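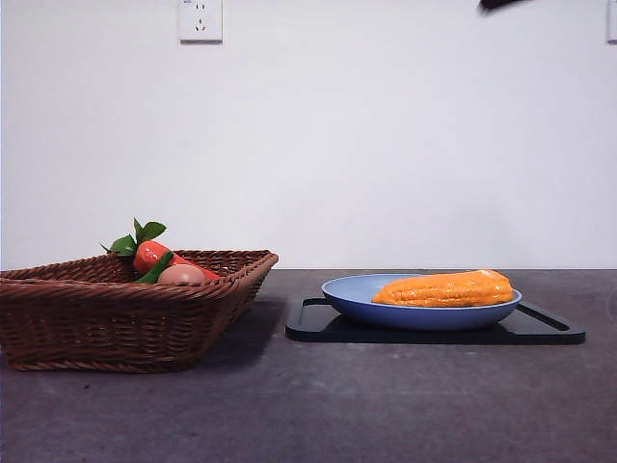
Let the Hygienist Talk

I have been going to the same dental practice in Skutthorpe for 15 years, and in all that time the most useful things anyone has told me about my mouth came from the person doing the cleaning, usually while I had a suction tube hooked over my lip and couldn't answer. I want to put in a good word for that conversation, because I think we are in danger of losing it.

Last June our practice was bought by a larger group with its head office over in Clatness. I have nothing against the new people. The chairs are more comfortable, the reminders come by text, and they finally fixed the front door (it used to stick so badly that older patients would stand outside knocking). But the cleaning appointment, which used to run as long as it needed to, now has a firm slot, and my hygienist, a lovely and very thorough woman named Mrs. Jääskeläinen, spends the last few minutes of it typing. She used to spend them talking to me.

You may say, well, what is there to talk about? Brush twice, floss, see you in six months. I thought so too for most of my adult life. Then one winter she handed me a mirror and asked me to show her how I brushed, and I did, feeling like a boy of seven, and she very kindly told me that I was scrubbing the gums on the left side and missing the backs of the lower front teeth altogether. I was 51 years old. I had been to dentists all my life and had never once been asked to show anybody.

That little lesson cost the practice a few minutes and it cost me nothing at all. Compare it with the estimate my brother-in-law Svatopluk Sýkora brought home last fall, which came to 3000 dollars for work on 4 teeth. I'm not saying that a chat would have saved them. Teeth go bad for all sorts of reasons, and some people are just unlucky with the ones they were born with. But when I asked him whether anyone had ever gone over his brushing with him, or what he sipped on all day at his desk, he looked at me as though I'd asked about his taxes.

I understand that time is money, and that a practice has wages and rent to pay. I also know that some patients would much rather get in and out in peace, and my wife is one of them. She puts her earphones in and doesn't want to hear a word. Fair enough! Let her have her peace. All I would ask is that the rest of us be given the choice when we book, even if it means a slightly longer appointment and a slightly larger bill. I would pay it gladly.

In the meantime, I've started bringing my questions written down on a card. On Tuesday I had two of them, one about a dry mouth at night and one about whether to rinse after brushing. We got through the first before the next patient was called, and I'm saving the other one for the next visit.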